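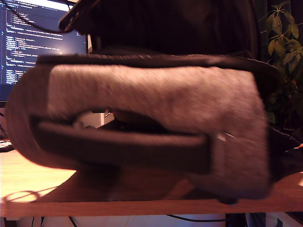
Godham Textile Handling, Cell 11
Pre-shift and change-of-duty checklist, fabric cell

1. Emergency stop, operator side. Tested, resets normally. OK
2. Cables below desk level. Two to be clipped up. OPEN
Comment: hand sorters now walk this side when they carry refills. Before January they stayed seated.
3. Gripper surfaces. Wiped, no snags found. OK
4. Speed limit with a person inside the marked area. Set and locked. OK
5. Program screen readable from the operator's position. OK
Comment: operators asked for fault text in plain words. Sent to Skiveo.
6. Plant beside desk. Move clear of arm travel. OPEN
7. Cycle log. 2000 picks since last service, 63 stops for a dropped or doubled piece. NOTED
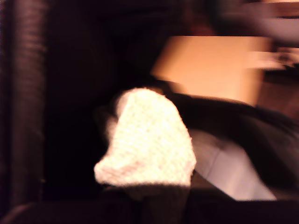
Inspected and written up by Oksana Panasiuk
2020-04-09

8. Grip on bunched white cloth. Textured weave, held at the side of the bundle. Pad wear within limits. OK
9. Ribbed part beside the work area. Check ridges for splits. OK
10. Duties. Folding by hand has ended on this cell. Two sorters now clear stops and check finished pieces. Wrist complaints are down, eye strain is up. Rotate every hour. OPEN
Comment, Z. Hutsuliak: one person cannot clear stops and check pieces at the same time. Staffing stays at two until the stop count falls.
11. Training records. Vasylyna Vasylenko signed off. Ivan Maksymiv still needs the restart module. OPEN

Open items go to Stefaniia Kostiuk. Recheck items 2 and 6 before next start.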